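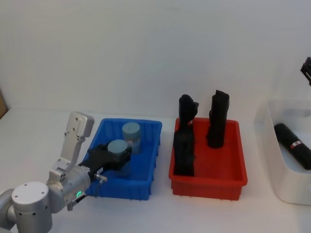 To: Pallow Residents and Members list
From: Benedek Bozsik
Subject: Re: Changes to garden organics collection

Dear members,

Thank you to those who have written regarding the new collection arrangements. I reply to Mr Szekeres's message on the list, as several households have raised the same points.

Imre Szekeres wrote:

> Could the association please clarify whether the fortnightly
> garden organics service will continue over summer? The notice
> in our letterbox gave no start time, and my neighbours in
> Windent Street were told that branches would no longer be
> taken at all. I would also like to know whether the annual
> levy is payable by tenants or by the owner.
>
> Regards,
> Imre Szekeres

The fortnightly service will continue without interruption through December and the remainder of summer. Bins should be at the kerb by 6 am on the morning of collection, with the lid closed and the handles facing the house. Bins placed out after the truck has passed will not be collected until the following round.

Branches will still be accepted. The contractor, Odaneo, asks that they be cut to lengths of no more than 60 centimetres. Palm fronds, treated timber and soil are excluded, as they were under the previous agreement. Larger prunings may be taken to the Kozłowski Road transfer station, where residents are entitled to 3 free trailer loads in each rating year on presentation of a current rates notice.

The levy remains at $175 per property and is payable by the owner. Whether it may be recovered from a tenant depends on the terms of the lease -- the association is unable to advise on individual agreements.

Residents of Windent Street should note that collection on the eastern side will move to the rear laneway while the footpath is being resurfaced. Vehicles parked in the laneway must be removed by 6 am on collection mornings.

Requests for a replacement bin should be made in writing, quoting the property number. Verbal requests made to drivers will not be recorded.

Yours faithfully,

Benedek Bozsik
Secretary, Pallow Residents Association

Contact the list owner | © Pallow Residents Association | Back to top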